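5 min read
Last updated 9/1/21

Emilian Olteanu answers the door with dye up to his elbows and waves me straight through to the back, where five enamel pots are going on a stove that was built for four. The fifth sits on a camping ring by the window. The whole place smells like a wet garden.

"Walnut, onion, madder, weld, and that one I'm not sure of yet," he says, pointing with a spoon. "I picked it behind the bus depot. It might be wonderful! It might be soup."

Olteanu has been coloring cloth with plants for most of his adult life, and if you've ever wandered into the Flimside market on a Saturday you have probably stopped at his table, even if you only meant to buy eggs. It's hard to walk past. The yellows alone are worth the trip (I own two of his scarves and I'm trying very hard not to own a third).

He got going with his grandmother's Easter eggs, which she boiled in onion skins wrapped in old stockings. "I was little and I thought she was a magician," he says. "Then I got one of her pillowcases into the pot when she was out. It came out the best orange you ever saw. She was furious for a day, and then she put it on her own bed."

These days he keeps notebooks, and he lets me leaf through them while he stirs. Every page has a snip of cloth stapled to it and a few lines in pencil: what went in, how long, what the weather was doing. The last snip is number 992. A lot of them are brown. He loves the browns and gets a bit defensive about them.

"People say, oh, another brown. But look at them side by side! This one is almost pink. This one has green in it. You put that green one next to a gray wall and it sings."

I ask about water, and this turns out to be the right question, as he puts the spoon down. The tap water in Brurell, where he used to live, is so hard that his madder went a deep brick red without any help. When he moved to Pelolach he ran the same recipe and got a thin, sad coral. He spent that whole January carrying jugs back and forth on the train. "More than 600 miles, all told, for red," he says, delighted with himself. Then a neighbor suggested a pinch of chalk in the pot, and the jugs went out to the shed. 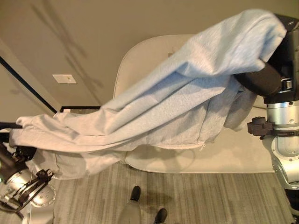

He has strong feelings about what people should start with, and they aren't fancy ones. Forget silk. Go find something you already have, something that has been washed so many times you've stopped seeing it, and check the label. Cotton, linen and wool will all take plant color, though wool is the friendliest. Polyester mostly won't, and a blend will come out lighter than you hoped.

"And wash it first, properly, hot if it can stand it," he says. "I skip it once a year because I'm in a hurry, and once a year I get spots."

His beginner's pot is avocado. Save the skins and pits from five of them, clean off the green, and simmer them gently for an hour until the water goes dark. Let it cool, strain it, put your damp cloth in and leave it overnight. You'll get pink, anything from a seashell to an old brick, and he won't tell you which. He still lifts the lid early to peek, and he says you will too.

What about fading? He shrugs. Some colors hold for years and some don't, and turmeric will be gone by the end of the summer if you dry it in the sun. He redyes his own shirts every spring and enjoys it so much that he'd be sorry if they stayed put.

He is teaching again this fall, in the upstairs room at Govindasamy, the fabric store on the corner, and there are still places in the evening group. Bring an apron and a jar with a lid. The jar is for taking home whatever's left in the pot, and he's very firm about the lid.

Before I go he fishes a strip of wool out of the mystery pot and holds it up to the window. It's a soft, mossy gold. He reaches for the stapler, still dripping, and asks me if I remember which side of the depot he said.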